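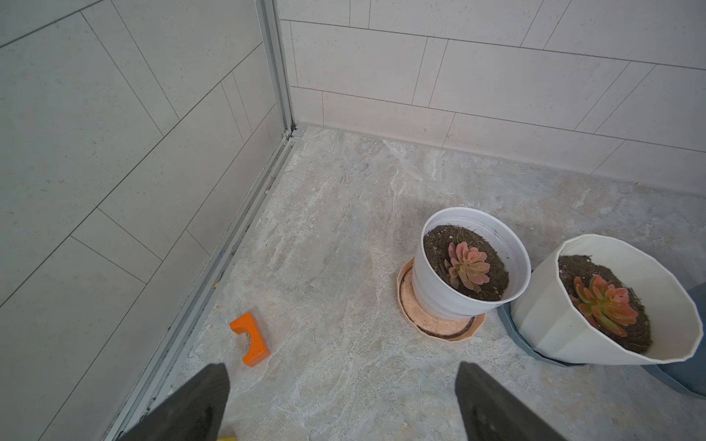 2 min read

Jobs > Sturnton > Part-time > Plant care

Plant Care Person, Part-Time (the Plants Have Been Told)

Kulo looks after greenery for offices, dental practices and one very demanding hotel in Sturnton. We need someone to work 12 hours a week, mornings, watering things that should be watered and leaving alone the things that shouldn't. The second part is harder. Most succulents we lose are killed by kindness, usually from the accounting department.

You'll have a route of 31 stops, a van with opinions about second gear, and a key ring the size of a grapefruit. You'll prune, dust, repot and now and then tell a client that the fern is dead and has been since June. Tact helps.

No diploma needed. We'd like a driver's license, a decent back and some proof that you've kept a plant alive on purpose. Experience with bathrooms and other tiled, low-light places is a plus – the hotel has a lot of them.

Pay is hourly and we'll tell you the rate on the phone, before you've ironed anything. Gloves are supplied. Coffee is supplied too, but bring your own if you care about coffee.

Write to Tetteh Mensah at the Kulo office, quoting job 2914, by 10 December 2025. One page is plenty.

Related jobs
Greenhouse Assistant, Kitanero
Weekend Florist, Wan
Delivery Driver, Sturnton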